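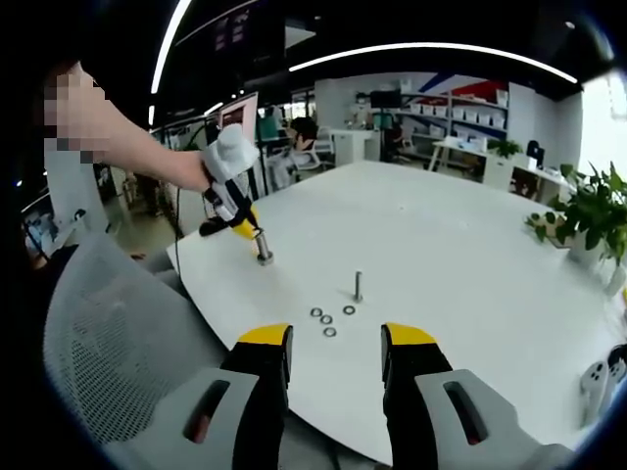
Why did the August batch of walnut ink go moldy and the new one hasn't? The new one got a splash of vodka and a clove in every jar, and the August one got nothing.

25 December 2025 -- quiet day, so I finally ran swatches. 7 jars, 3 papers. The Flunov cotton is gorgeous with this stuff! Deep warm brown, crisp edges, no feathering even with the fat Stallitz nib. Taltari sketch pad feathers like mad on the thin strokes, so keep it for washes only.

Jar 4 is the star. Simmered the husks at 80 C overnight, strained twice through muslin, then gum arabic. Filled bottle weighs 949 g on the kitchen scale (write that on the lid, want to track evaporation).

Still to try: rusty nails in jar 5 for a darker, almost black ink. Carrilho husks are nearly gone, order more before the next boil. Swatches are pinned up by the window to check fading.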